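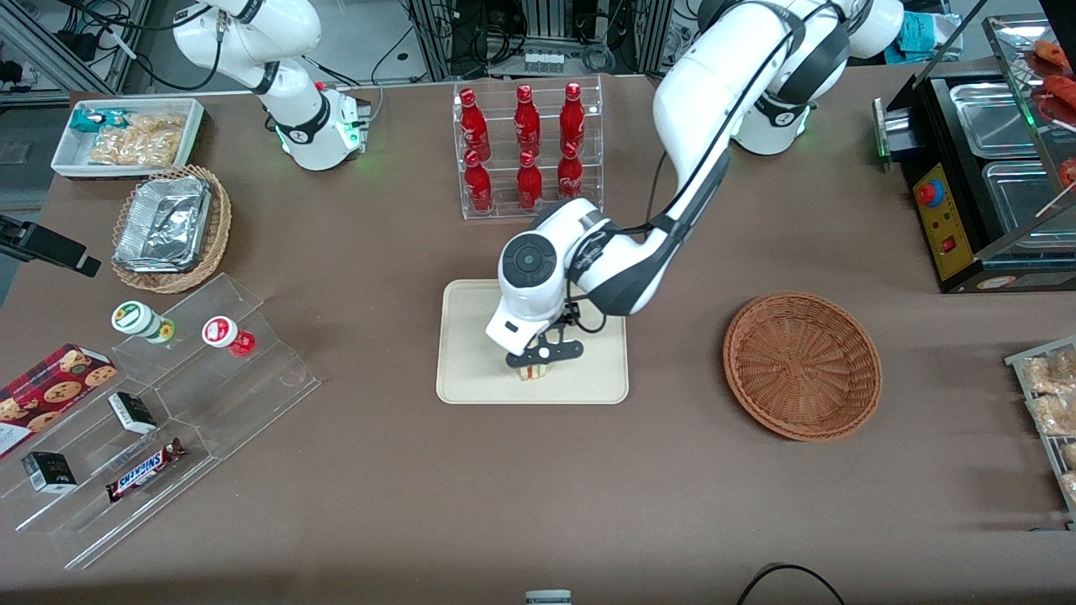 一、为什么选了“下午四点的面包店”这个题目

先交代一下背景。这份报告是我消费行为课的期末作业，老师给的范围特别宽，只要跟“零售里的时间”沾边就行。我一开始想写超市排队，写了两页觉得自己都不想读，就删了。后来有一次下课路过学校后门那家 Sturlow，看见三明治和切块蛋糕贴上了打折的黄标签，我站在那儿纠结了好久到底要不要买（最后买了两个！），突然觉得，这不就是题目嘛。

我想弄明白的事情很简单：同一块蛋糕，中午卖原价，傍晚卖折扣价，大家到底怎么看它？是觉得捡了便宜，还是觉得“放了一天了，算了吧”？还有就是，标签怎么写，会不会影响大家伸手。

二、我去了哪几家店

一共三家，都在 Dridville 这条街上，走路就能串起来，对我这种没有车又怕冷的人很友好。

Sturlow 是连锁风格的，东西摆得很整齐，打折标签统一是黄色，上面只印新价格，原价要自己去看货架。

Ziółkowski 是家老面包房，主要卖黑麦面包和奶酪蛋糕。他们不贴标签，到点了就在柜台上立一块小黑板，用粉笔写“今天剩下的，半价”。我特别喜欢这块黑板，字每天都歪得不一样。

Skorkitetti 更像咖啡馆，三明治是现夹的，蛋糕按块卖。他们的做法是搭配：傍晚买一杯热饮，加一点点钱就能带走一块蛋糕。严格来说这不算打折，我跟同组同学为这个吵了一会儿，最后还是放进来了，因为顾客填问卷的时候都把它当打折看。

三、怎么做的

十月份做的，前后跑了8个下午。每次从三点半待到关门前，先在旁边观察，再请买完东西出来的人填一张很短的问卷。问卷只有五道题，正反面都不用翻，站着就能填完。我们发出去206份，收回来能用的是82份。这个回收率我当时挺沮丧的，不过翻了几份学长学姐的旧报告，大家在街上拦人的结果都差不多惨，心里平衡了一点。

有几份没法用的问卷我还挺想留着的。有人在“您今天买了什么”那一栏写了整整四行，抱怨隔壁药店的自动门太慢。还有一个小朋友帮妈妈填的，每道题都打了满分。

四、看到了什么

先说最明显的。三点半到四点这段时间，店里的人其实在等。我一开始没看出来，还以为大家就是闲逛，后来发现总有几个人在柜台前转一圈，看一眼标签，出去了，过一会儿又回来。问卷里也能对上，好几个人写“知道四点以后会便宜”。所以打折时间一旦固定下来，熟客就会跟着挪，原价那一拨生意会被吃掉一点。到底吃掉多少我说不出来，店家没给我看账，我也不好意思追着要。

然后是标签。Sturlow 的黄标签让人很快做决定，拿起来就走，但问卷里对“新鲜”这一项打分偏低。Ziółkowski 那块黑板正好反过来，明明也是当天剩下的东西，大家打分却高不少，备注里还有人写“感觉是老板想早点回家”。同样是半价，一个让人想到保质期，一个让人想到下班，我觉得这是整个作业里最好玩的一点。

三明治和蛋糕也不能混在一起讲。我原来设计问卷的时候把它们归成一类，写“即食类点心”，中途就后悔了。买三明治的人多半是当晚饭吃，会翻过来看馅，特别在意生菜有没有蔫、面包边有没有变硬。买蛋糕的人没那么挑，很多人说放到第二天早上配咖啡也行。要是重新来一遍，我一定会分成两张卷子。

最后是钱。我在问卷里问了“降到原价的百分之多少您会买”，选得最多的是百分之60。比我想的要高！我自己心里的线一直是半价，看来我比较抠。

五、哪里做得不好

首先是天气。中间有三个下午下大雨，来的人少，愿意停下来填表的更少，那几天的数据基本上全靠 Skorkitetti 屋檐底下的几张桌子撑着。这样一来，咖啡馆客人的比例就偏高了，他们本来就坐得住，也更愿意聊天，意见不一定能代表赶着回家的人。

其次是我自己。观察记录前两天写得很细，连谁拎了什么颜色的袋子都记，到后面就剩“人不少”“还行”这种话，整理的时候想穿越回去骂自己。建议以后做类似题目的同学先画好表格，勾一勾就行，别指望自己一直有热情。

还有，问卷上的“您觉得新鲜吗”问得太笼统。有人理解成味道，有人理解成生产时间，还有人反问我是说面包还是说这家店。

六、如果还有一个学期

我想做的是换标签的小试验。跟一家店商量好，同样的蛋糕、同样的价钱，一周用黄标签，一周用黑板，看看卖掉的速度差多少。Ziółkowski 的店员听我讲完觉得挺有意思，说可以考虑，但圣诞前肯定不行，那阵子他们根本没有剩的。

另外想补上早晨那一段。好几个填问卷的人提到，有些店会把前一天的面包早上装袋便宜卖，这个我完全没观察到，闹钟响了我也起不来。

附录里放了问卷原文和各店的观察记录，手写的部分我重新打了一遍，错别字改了，语气没改。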